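Resource Geology 2: Course Handout
Unit 6. Sampling and grade control in shallow gold deposits

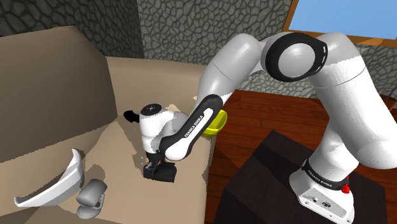 Figure 6.1. Robot arm on a dark table, with its gripper above a beige sofa (computer rendering).

6.1 Purpose of this unit

Students should finish this unit able to explain how a sample is taken, split, labelled and checked before its assay is used in a resource estimate. The unit assumes that the reading for Unit 5 (drilling methods) has been completed. The Kurncombe prospect is used throughout as the worked case.

6.2 Setting of the Kurncombe prospect

Gold at Kurncombe occurs in quartz veins and in the weathered rock on either side of them. The veins dip steeply to the east. Near surface the rock has broken down to clay and the gold has been partly moved and redeposited, so the grade of a clay sample may say little about the grade of the vein beneath it. The base of weathering lies at a depth of 40 m in the centre of the prospect and rises towards the northern boundary, where the Kisik Fault brings fresh basalt close to surface.

Two domains are therefore modelled, oxide and fresh. Samples that cross the boundary between them are assigned to the domain that makes up the greater part of the interval. Students will be expected to defend or criticise this rule in the tutorial.

6.3 The sample interval

The standard interval in reverse circulation drilling at Kurncombe is 2 m. Core is sampled to geological boundaries, with a minimum length set out in the logging manual. A long interval costs less to assay but smooths out narrow, high-grade veins. A short interval shows the veins more clearly and produces a larger number of samples, each of which must be split and tracked.

6.4 Splitting and sample mass

The whole of the drilled material is not sent to the laboratory. It passes through a cone splitter beneath the cyclone, and the split portion is collected in a numbered calico bag. Wet samples must be recorded as wet in the log. They tend to stick in the splitter, and fine gold may be lost or carried into the next interval.

Coarse gold presents a particular difficulty. One grain may fall on either side of the splitter, and two portions of the same sample may return very different grades. This is known as the nugget effect. It can be reduced by taking a larger sample or by crushing finer before the split, but it cannot be removed.

6.5 Quality control

Three kinds of control sample are inserted: certified standards, blanks and field duplicates. Results are plotted by batch in the order in which they were assayed. A standard outside its accepted limits requires the batch to be queried with the laboratory before any result is released to the database.

The Kurncombe data set supplied for the practical contains 200 drill samples. Of these, 133 lie in the oxide domain and the remainder in fresh rock. Control samples are listed on a separate sheet.

6.6 Rejects and residues

Coarse rejects are kept until the estimate has been signed off. Disposal is carried out under the Wastex procedure, a copy of which is included in the course reader. Bags must not be emptied on the drill pad.

6.7 Practical exercise

(a) Plot a histogram of gold grade for each domain and comment on its shape.
(b) Calculate the mean and median for each domain.
(c) Select a top cut for the oxide domain and justify it in one paragraph.
(d) Plot the field duplicates against the original assays and describe the scatter.

Submit plots and written answers as a single file. Units must be shown on all axes.

6.8 Reading

Course reader, sections 11 and 12. The Hosseinzadeh notes on top cutting are optional, but are recommended for students who intend to take the estimation elective.

Handout revised 14 February 2021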